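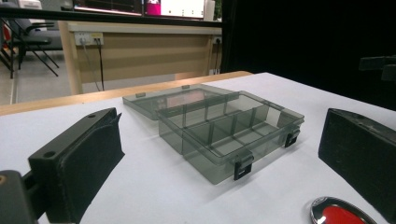

Teaching by demonstration (robotics)

Teaching by demonstration, also called programming by demonstration, is a group of methods in which a person shows a robot a task and the robot's control program is derived from the recorded showing. It is used for tasks that are hard to write out as fixed motions, such as opening lids, folding cloth, sorting small parts and handling flexible packaging.

Methods

Hand guiding. The teacher takes hold of the robot arm and moves it through the task while the joints record their own positions. The motors are set to compensate for the weight of the arm. Hand guiding gives motions the arm can certainly reach, but the teacher's body often blocks the robot's cameras, and guiding two arms at once is tiring.

Remote control. The teacher moves an input device and the robot follows. The device may be a joystick, a tracked handle, or a smaller copy of the arm known as a leader. The teacher sees the effect of each motion on the real robot, although most systems return little or no sense of touch. Delay between the input and the arm lowers the quality of fine work.

Hand-held grippers. The teacher works directly on the objects with a tool shaped like the robot's gripper, and no arm is present. A camera on the tool records what the fingers approach, and the position of the tool is tracked so that its path can later be replayed or learned. The recording must be checked against the reach and speed limits of the arm that will do the work. 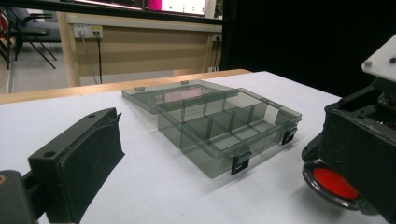
Compartment organizer with its lid open on a white tabletop, seen from the camera of a hand-held gripper.

Test objects

Objects are chosen for the kind of contact they require. Hinged boxes are common because they combine a small target, the latch or rim, with a part that must follow an arc. Boxes made of see-through plastic add a difficulty for vision: the surface behind shows through the walls, reflections change with the angle of view, and depth sensors may return gaps or false readings. Divided trays are used for placing tasks, where an error of a few millimeters puts a part in the wrong cell.

Two-handed work

Many household and bench tasks need one hand to hold and one to act. In two-handed recording, both tool paths must share a clock and a common reference point, or the distance between the grippers will be wrong on playback. A third camera worn on the head or fixed above the bench is often added, as it can show both tools together with the object. 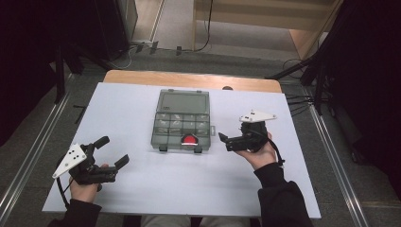

Torben Voß
Contributing editor, automation and machine control

Recording practice

A demonstration normally begins with the object in a set state and ends when a stated goal is met. Starting positions are varied between takes. Pauses, dropped parts and repeated grasps are either cut or marked; some programs keep them, as they show how to recover from an error.

The Nudell procedure, written for the training bench at Desturbridge, calls for 18 takes at each starting position and a calibration check after every break. Its first set, recorded in July, held 193 accepted demonstrations of box handling. A later set, prepared with the Plandix labeling program, held over 600. Both sets used 2 tools.

Limitations

A robot trained from demonstrations tends to do poorly in states that the teacher never entered. Small errors move it away from the recorded paths, and the errors then grow. The Mollah method reduces the effect by having the teacher take over during trial runs and adding the corrections to the training set.

Differences between the teacher's tool and the robot's gripper are a second source of error. Finger shape, grip force and camera placement are usually matched as closely as the hardware allows. Grip force is the hardest to match, and in many sets it is not recorded at all.

See also

Imitation learning
Teach pendant
Remote manipulator
Hand-eye calibration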